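Review: Histus two-arm bench unit with wrist cameras, used for refreshment and meeting room service

Posted 2/1/26 by Shewit Alemneh

The Histus is a two-arm bench unit sold for light handling work in offices. We have had one at Perron since December, on the second floor, where the meeting rooms are. Its job is to set out and clear drinks: glasses, bottled water, the occasional thermos. I look after facilities equipment for the building, and this review covers the unit as delivered, with the standard grippers and one camera at each wrist. We paid for ours.

Setup

Installation took one working day. The base bolts to the floor or to a rail, and we chose the rail. Power is a normal wall outlet. The network side was slower than the mechanical side, as the unit wants a fixed address and our IT group does not hand those out quickly. Calibration is done with a printed card and takes a few minutes per arm. It has to be repeated if the table is moved. The cleaning crew moved ours twice in the first week, and we now have tape on the floor.

The manual is 333 pages and badly indexed. The chapter on grip settings is good. The chapter on error codes lists codes in the order somebody wrote them down.

Teaching a task

Tasks are taught by demonstration. A person guides the arms through the motion, repeats it with the objects in different places, and the software builds a task file from the recordings. Pendo Wanyama from front desk services taught most of ours. She had no background in this and was working alone with it by the third session. Her glass task holds 776 recorded runs, and the bottle task a little fewer.

Plastic bottles are the easier object. The label gives the camera something to find, and the body tolerates some squeeze. Clear glasses are harder. The table shows through them, the edges change with the overhead light, and the depth estimate wanders. Faceted glasses did better than smooth round ones in our use, and we have stopped putting the round ones out on that floor. 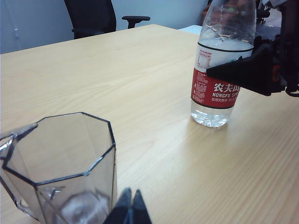
Grip force is set per object and not per task, so a change to the bottle setting applies everywhere the bottle is used. I would like an override. A full bottle and a nearly empty one of the same type need different values, and the current workaround is to register them as two objects.

Speed is modest. A person clearing the same table is faster every time. The unit makes up some of that by being available during the gap between meetings, when our staff are usually at the front desk.

Reliability

The unit logged 3,000 completed cycles before its first service. Faults fell into two groups. The first was cable drag at the wrist, fixed with a different clip. The second was lost tracking on glassware in late afternoon sun, fixed with a blind. Fingertips wear and should be treated as a consumable. A pack from Fikadier, the distributor, took nine days to arrive – longer than I would accept for a part with a known life.

What changed for the staff

Before the unit, three people shared the meeting room rounds. All three are still here. Rosaire Beaulieu now spends much of his morning on room bookings and catering orders, and he has told me he prefers it. Océane Boychuk does not. She liked walking the floor and talking to people between meetings, and a fair part of that is gone. The remaining manual work is wiping, restocking, and whatever the arms have refused to pick up, and she describes it as tidying up after a slow coworker. I think that is accurate.

The job descriptions were not updated until I asked. Pendo was teaching tasks for several weeks at her old pay grade. That has been corrected, but anyone buying one of these should settle it first. The teaching is skilled work and the quality of the task files depends on it. Two of ours were recorded in a hurry by a person from my team, and both had to be done again.

The wrist cameras also raised questions. They see the table and whatever is behind it, including chairs and anyone sitting in them. Nneka Tijani, our staff representative, asked for a written retention rule, and we settled on deleting run footage after 3 days unless it is marked for teaching. The software supports this, under a menu called Housekeeping.

Compared with the Kukdale

We trialed the single-arm Kukdale before buying. It is quieter and takes up less floor. It cannot steady a glass with one hand while moving something near it with the other, and for drinks service that decided the matter. For sorting mail I would have picked the Kukdale.

Rating: 3 out of 5. I would give it another point for a usable index and faster fingertip supply. Firmware updates are included for two years, after which Fikadier quotes per site.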